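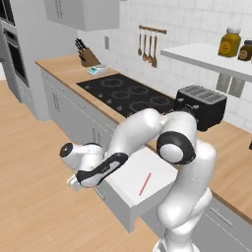
Sunday, late, tea gone cold

I told myself I would write this up before bed, and it is nearly bedtime, so I had better get on with it. I spent most of the day in the kitchen, by which I mean the one on my screen, with the tan countertop and the black toaster that has never made anybody a slice of toast. My real kitchen has last night's pans in it. The pretend one always looks lovely, with its jars up on the shelf and the four wooden utensils hanging in their row, and I confess I've grown fond of it.

We are on drawers this month. Rindwood wants 70 good runs of the white drawer by the end of the week, all driven by hand, and I have 48 of them saved. I sit with the controller in my lap and my elbow on a cushion (the cushion was the best idea I had all fall) and I walk the arm over to that little metal pull as if I were leading a very tall, very polite horse. If I rush, the fingers come down too far to one side and I have to back off and line up again. When I go slowly it feels almost like reaching out myself, and a few times today I caught my own left hand curling on the armrest.

The awkward part is the forearm. Once the drawer is out, the arm has to lean across it to get back to the front corner, and from where I look it is so easy to misjudge how high I am. I bumped it twice before lunch and threw both of those out. Then I had soup, and after the soup I was much better, so perhaps I should simply have more soup.

Nodent updated itself in the middle of the afternoon, without asking, and put all my saved runs in a different order. My heart went right down into my slippers! They were all there, thank goodness, up to file 1198, only sorted by length instead of by time. I wrote the old order down in my notebook anyway.

I keep thinking about how I learned to drive, with my mother's hand hovering near the wheel and never quite touching it. What I'm doing is a bit like that turned around, since I do all the steering and the learner sits quietly and takes it in. I wonder which of my habits it will pick up. I always pause just before I close the fingers, a silly little breath, and I suppose it will learn that too.

Tomorrow I'll start on closing, and I must remember to charge the controller. Now the pans.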